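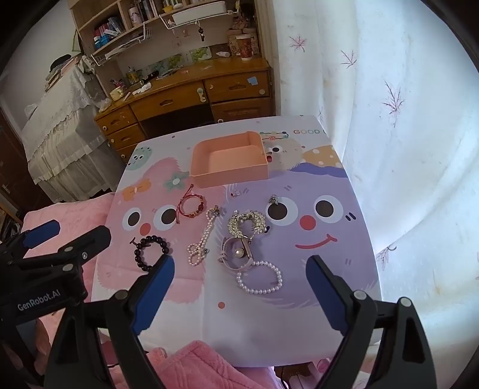 A pink tray, a pearl necklace and two beaded bracelets on the cartoon tablecloth.

15/02/2019

The owner of Brestari, the little repair and restringing shop in Endmont, starts talking before I've got my coat off. She wants me to look at a knot. It sits between two beads on a strand she has on the bench, and it's so small I have to bend right down to find it. "Lovely, isn't it?" she says. "There's one between every pair. If the thread snaps at a party, you lose a single bead and the rest stay put!"

She learned by taking apart her grandmother's necklace at the age of 20 (without asking, she admits) and needed 2 weeks to put it back together. "It hung like washing line. I'd pulled some knots tight and left others slack, and she wore it to church anyway."

Silk is still her favourite thread, though she'll use nylon for heavy stones. She buys hers from Skoryk, on cards, with the needle already twisted into the end, and she stretches each length overnight with a weight on it – a jam jar, usually. "People skip the stretching and then wonder why they've got gaps by June."

What surprised me most was how much of her work is listening. Customers bring in bags of loose beads from a drawer and tell her where they were worn, who gave them, which dance it was. The longest piece she's ever done was a rope for the Pilluseck theatre, 797 beads in all, every one knotted by hand. "I dreamt about knots. I'd do it again tomorrow."

I ask what the rest of us should be doing at home. Put pearls on last, she says, after the perfume and hairspray, and wipe them with a soft cloth when they come off. Lay them flat, never on a hook. And wear them! "They look so much better for it. A necklace in a box is a sad thing."

She runs a beginners' evening in the back room, with up to two people at a bench, and everyone goes home with a bracelet. Mine has a wonky knot near the clasp. She spotted it straight away, laughed, and handed me a fresh card of silk.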